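# Can any machine wipe down and tidy a kitchen table yet, or should I stop waiting?

**Posted by Arlow**

Hello everyone, and sorry in advance for the length of this! I have a bad wrist (long story, it involves a ladder) and the one chore that gets me every single day is the table. Floors are fine, I've had a robot vacuum for years and I love it like a pet. But the table gets crumbs, mail, the seasoning shakers that never go home to their shelf, and by evening I just can't face it.

I keep reading that robot arms are learning household jobs now. So is there something a regular person can buy that will pick up the shaker, put it away, wipe underneath and leave the cables alone? I could spend a fair bit if it worked. If the answer is "wait 3 years," I can live with that too, I'd just like to know.

**Ziseo**

Hi Arlow, sorry about the wrist. I help out with a small project that works on exactly this kind of thing, so I'll tell you what I can, and forgive me if I ramble.

You can't buy it yet, at least not in a form I'd want in my own kitchen. Picking up one object in the same spot is in decent shape. Our last round was 30 tries at lifting a shaker and setting it on a shelf, and it managed 18, which had us all very pleased, but I doubt you'd be pleased if your paprika ended up on the floor the other times. Clear plastic is hard for the cameras, and a container with powder in it shifts its weight when you tilt it.

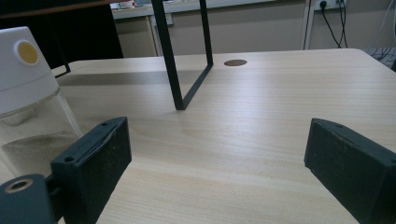 Nieminen disagrees with me on the clear plastic and says the bigger trouble is wiping, because a cloth changes shape every time you touch it and the arm has to keep pressing evenly right up to the edge. I think that's fair. Wiping a bare table is coming along nicely, but wiping around things, or moving them first and remembering where they go, is a good deal further off.

If I were you I'd get a big tray! Everything that lives on the table goes on it, and you slide it to one side with your good arm, wipe, and slide it back. A little handheld vacuum does wonders for the crumbs, too.

**Testomer**

no. mine is 9 years old, sets the table AND clears it, only has to be asked four times. get one of those

seriously though the tray thing works, my mother does it. look for one with a lip so stuff doesn't slide off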